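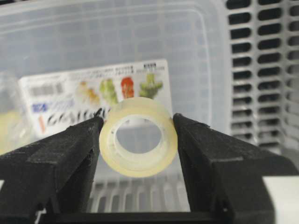

Print this page | E-mail this page

Grodero Court residents' meeting
Minutes of the meeting held on Dec 30, 2025, in the ground floor lounge

I took the notes again, as my handwriting is apparently the least bad in the building. If I've got something wrong, put a note through the door of the flat next to the bike store and I'll correct it before these go in the folder. I've left names out, as we agreed last time after the business with the recycling.

We started late because the lounge door was locked and the key was on the wrong hook. Apologies came in from the top floor (both sides) and from the couple over the archway, who were away until the New Year. Somebody had brought a tin of shortbread, so thank you for that.

Last minutes

Agreed as a fair record, with one change. I had put that the side gate "sticks". The gentleman from the garden flats would like it recorded that it doesn't stick, it drops, and you have to lift it. I have now tried this and he's quite right.

Heating

This took up most of the evening, as you'd expect. Gasex came out before Christmas to look at the shared boiler and their letter was read aloud. They say the boiler itself has some life left in it but the pump is on its way out, and they don't want to go on patching it. Their price for a new pump, fitted, with the old one taken away, is £4,000. There was a bit of a silence after that.

Someone asked whether we could have the old pump repaired once more and see how we go until May, when the heating goes off anyway. The letter does cover this – it would be £2,000, and they won't guarantee the work. I said that seemed a lot of money for a few months' grace. The lady from the first floor back said it was all very well for those of us on the warm side of the building, and I take the point, my living room is like an airing cupboard. Hers was cold enough on Boxing Day that she sat in her coat.

We went round and round for a while. In the end we had a show of hands and it was clearly for the new pump. The money will come out of the reserve, so there's no extra bill for anyone this time. I'm to write to Gasex and ask how soon they can do it and how long we'd be without hot water while they're at it. Several people said they would like more notice than we got in the autumn, when a good few of us found out in the shower.

There was a side discussion on how hot the water should be. It's set at 80 at the boiler at present and a chap on the second floor thinks it ought to be 85 because his is lukewarm by the time it reaches him. Others were worried about scalding, particularly with grandchildren visiting. We left it where it is and I'll ask the engineer when he comes. Please don't go in and turn the dial yourselves. It has been found in a different place more than once and I'm not asking who.

Windows on the stairs

Wuyts have finished the front stairs and I think they look lovely, so much lighter! The back stairs were meant to be done straight afterwards but the frames came in the wrong size and went back. No new date yet. Until then the middle window on the back stairs won't shut properly, and if you're going past on a windy night it helps to push the catch across.

A couple of people said there was still putty on the banister. I've had a go at it with white spirit and it mostly came off. If Wuyts are back anyway I'll ask them to have a look at the rest.

Lift

Clarkik serviced it and left a sheet in the meter cupboard to say all was well. It still makes the noise. I rang them and was told the noise is "normal for the age of the lift", and I'm afraid I had no clever reply to that. It was suggested that one of us should record it on a phone and send it to them. The family on the third floor have offered, their teenager being handy with such things, and we said yes please.

Also, could whoever is holding the lift open with a shopping bag kindly stop. It sets the alarm off in the flat opposite, or at least it sounds as if it does from in there.

Noticeboard

Short one. The board is full of old stuff, including a poster for a jumble sale that was a very long time ago. I'll clear it in the first week of January, so take down anything you want to keep. We had a long chat about whether people may stick notices on the wall by the letter boxes instead. The feeling was no, it brings the paint off and we only had it done last summer. Lost cats are allowed.

Bins

The food waste bin has gone missing again. It was last seen by the archway. I've asked the council for another and we'll paint our name on it this time. I did say I had half a pot of green gloss in the cupboard, and that seems to have made it my job.

Garden

Not much to say at this time of year. The big pear tree needs a trim and we'd all sooner it was done while it's bare. Two of us will ring round for prices. The garden flats asked that the bench should stay put for the winter, as they use it when the sun's out, and that was fine with everyone. The bulbs have gone in along the path – please mind your feet when you cut the corner, which I know we all do, me included.

Anything else

The lady in the corner flat is looking for someone to feed her fish for a week in May. There were a few offers, and she'll sort it out with them.

It was asked whether the meeting could start earlier, as it's a long evening for those who eat late. No real agreement, so we'll stick with the usual time and try to get through the heating quicker.

A question about the loft hatch was held over, as the person who raised it had to go up and see to the oven.

We finished at a quarter past nine. Next meeting when we have heard from Gasex, and I'll put a slip under every door. There's some shortbread left in the lounge, in the blue tin by the kettle.

Print this page | E-mail this page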